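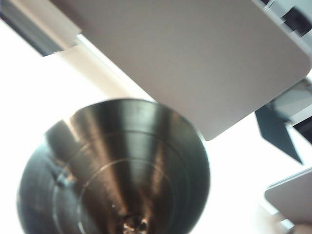
Pouring water for a living

2019-02-03

I've had a few emails asking what I do all day now that I'm off the function floor, so I'll try to set it down. I worked banquets for Jomum for eleven years, mostly weddings and conference dinners, and since August I've been upstairs in the office with the Aslow project. Aslow is the name of the pouring arm. There are four of us on it and I'm the only one who has ever carried a tray.

The idea is simple enough. At a big dinner somebody has to fill the water glasses before the doors open, and that somebody is usually two or three casuals who come in an hour and a half early. The company wants an arm that can do it at a station in the back of house, with the filled glasses going out on racks. Later on they'd like it to do pre-poured wine as well, but we're on water until it behaves.

What I do

My title is pour tester, which my daughter thinks is very funny. In the morning I set up the table, check the glassware and fill the vessels. Then I run through whatever list the programmers have left me. Each run gets a line in the log: which vessel, which glass, where the stream landed, whether any ended up on the table. If it did, I mop it up.

The log had 3044 pours in it when I left work last night. Of those, 2675 are marked clean and 197 are marked as spills. The rest I stopped by hand before they finished, usually when the arm picked the vessel up badly and I could see where things were heading. I've been told I'm too quick on the stop button. I've also been told what a replacement gripper costs, so I'll keep being quick.

Most of the spills happened early. We started on straight-sided tumblers, which forgive nearly anything, then went to stemware and it all got worse for a while. A wine glass is top-heavy and narrows at the rim. A person holding a jug makes up for that without thinking. I couldn't tell the programmers how I did it when they asked. I had to go and pour a few dozen glasses while they watched my wrist.

The vessels

I'd assumed we would use ordinary water jugs. The trouble is that every venue has its own, and the clients at the expensive end bring in things nobody would call a jug at all. So we test with whatever turns up. We've had polished steel cups, enamel pitchers, a teapot and a carafe from Grigaitė, the glassware supplier, that slid out of the grip so many times I put it back in its box.

Shiny metal is awkward. The cameras see the ceiling lights in it and the kitchen-steel look changes every time the thing moves. Cone shapes are awkward too, as there's no flat side to take hold of and the grip tends to creep toward the narrow end. I asked if we could put a band of rubber around them and the answer was that we could, but the venues won't.

The brass-coloured cone was my suggestion. A wedding client had a set of something similar a couple of years ago and we all hated them. I figured if the arm could manage that, it could manage most things. It goes in narrow end down and to the left, and when the tilt is right you get a thin, straight stream into the bowl of the glass. The thing I watch for is where it enters. Just inside the rim is fine with me, as long as it stays inside.

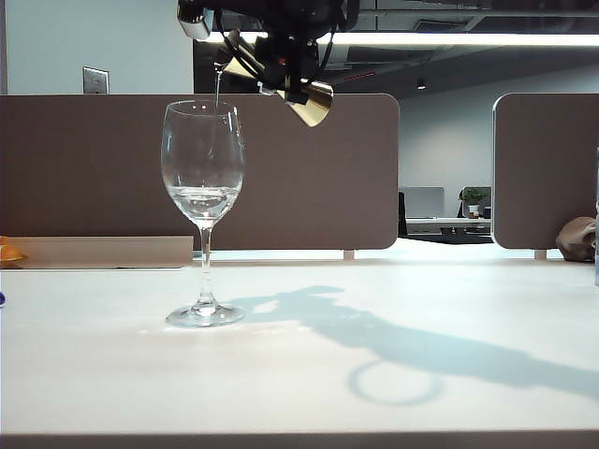

What it means for the floor

This is what most of the emails were really about, so I'll say what I know. Nobody on the permanent roster has lost hours yet. The arm has done no real functions, only one staff lunch, and we had a person standing next to it the whole time. But if it goes ahead, the early call for glass filling goes, and that call is worth money to the casuals. One of the uni students worked out that it would cost her 400 dollars over a busy month. I passed that on to management in her words. They said they'd look at giving the early people set-up work instead, and I've asked for that in writing.

Biljana Ivanov, my old floor supervisor, has a different worry. She uses that early hour to see who can carry, who needs shoes, who is nervous. New staff learn the room with a jug in their hand. If they turn up when the glasses are already full, she'll have to train them in front of guests. I hadn't thought of that and neither had anyone upstairs. It's now on the list for the trial at Fokunby, the conference centre out by the ring road, where she'll be running the floor.

On the other side of it, my shoulder is much better. I used to go home after a full house and not be able to hang out the washing. I don't miss filling glasses. I do miss the crew, and the leftovers.

The office is quieter than I'm used to. People talk over the dividers in low voices and eat at their desks. For the first month I kept standing up when someone walked past, out of habit, in case they needed something.

Next up

We start on smaller wine glasses as soon as they arrive, and after that someone wants to try ice. I've said ice is a bad idea until the cone is sorted. If you've worked somewhere that brought in a machine like this, particularly in kitchens or catering, I'd like to hear how the rosters changed. Comments are open again, and I've fixed the thing that was eating people's replies.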